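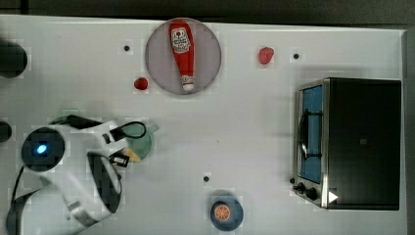
Llevo casi 17 años preparando mesas de producto y os digo una cosa: lo que más cansa no es pensar la colocación, es repetirla. Por eso, cuando en Granex nos propusieron el puesto Stovus, dije que sí antes de ver el precio (y luego lo vi, claro).

## Qué es

Stovus es un puesto de trabajo con brazo robótico, pinza y cámara de muñeca para mover menaje y comida de juguete sobre una mesa blanca. Nosotros lo usamos en la sala de muestras: platos, un colador verde claro, fresas, la botella roja de kétchup, el hornito...
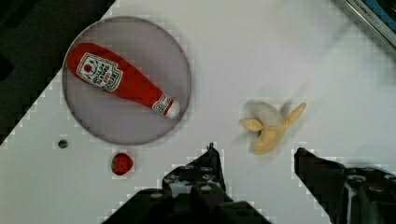
Al principio me costó soltar el control. Darcy Gosselin, mi compañera de turno, se pasó la primera semana con las manos a la espalda para no meterlas en la mesa — yo ni eso, le daba a la pausa cada dos por tres. Ahora preparamos la lista de piezas, miramos la cámara de muñeca y corregimos lo que haga falta.

## Qué nos ha cambiado

- Menos rato inclinadas sobre la mesa. ¡Mi espalda lo nota!
- Más rato delante de la pantalla, que también cansa, ojo.
- Gobnait Mac Carthaigh dejó la recogida y ahora escribe las secuencias. Pidió formación y se la dieron, pero tardó hasta mayo en llegar.
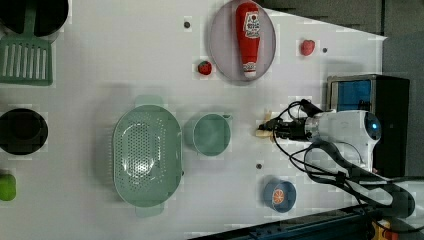 Las piezas pequeñas y curvas son las que más atención piden, y con los cables conviene acostumbrarse a echar un vistazo antes de arrancar. Yo lo hago con el café en la mano, lejos de la mesa.

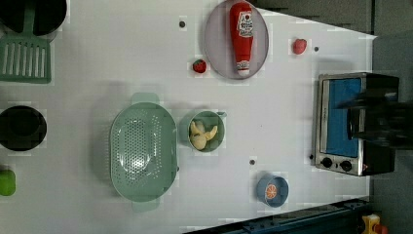

## Datos prácticos

- **Aprendizaje:** siete sesiones con el equipo de Cosgrove.
- **Secuencias guardadas:** hasta 90.
- **Software:** Vukia, con menús en español.
- **Precio del puesto:** 1.647 € al mes, con mantenimiento incluido. El menaje va aparte.

Si venís a probarlo, traed vuestras propias piezas y preguntad por Darcy o por mí en la sala de muestras.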